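Small Things from the Wedthorpe House

We spent most of July going through the back rooms with Alvar Berge, who has a soft spot for any piece of furniture with a good grain (and there was plenty of it!), and these are the bits we kept coming back to.
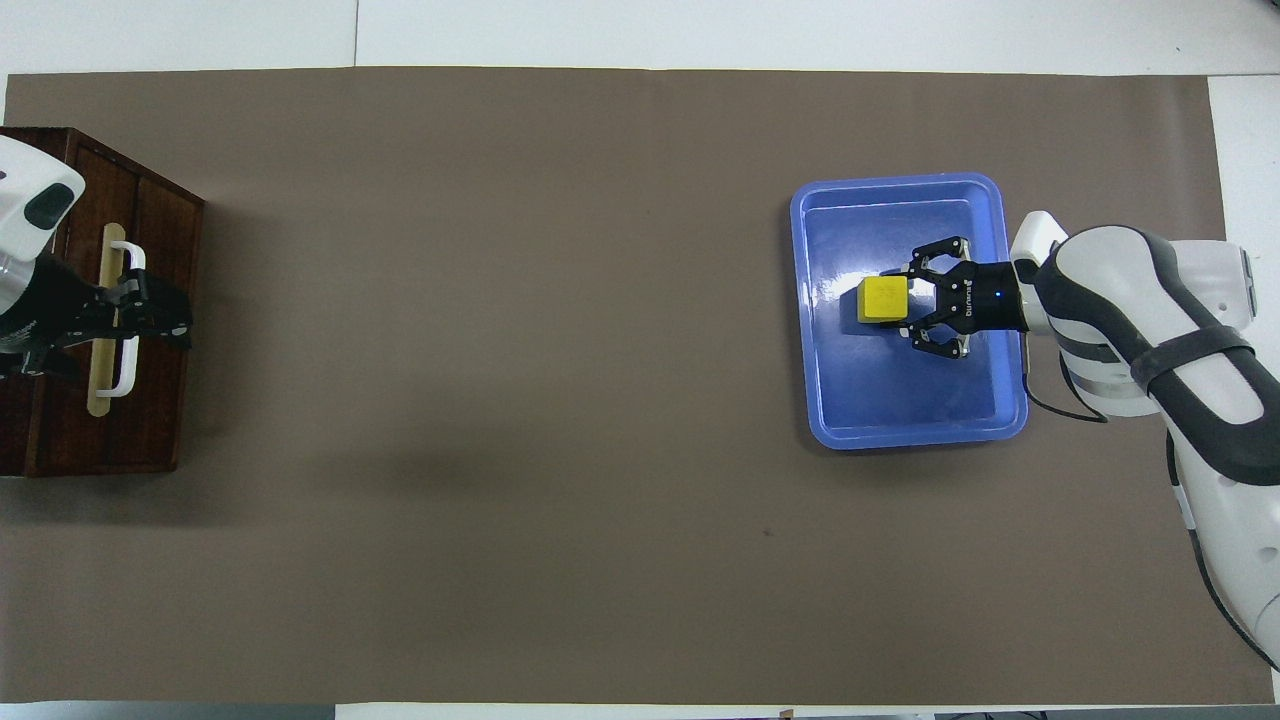 Dark wooden cabinet with its white handle, and the blue tray across from it on brown paper.

The cabinet is number 181 on our list, and I do love how that pale strip looks against the reddish wood. More from the upstairs landing soon, once Alvar and I have sorted the shelves.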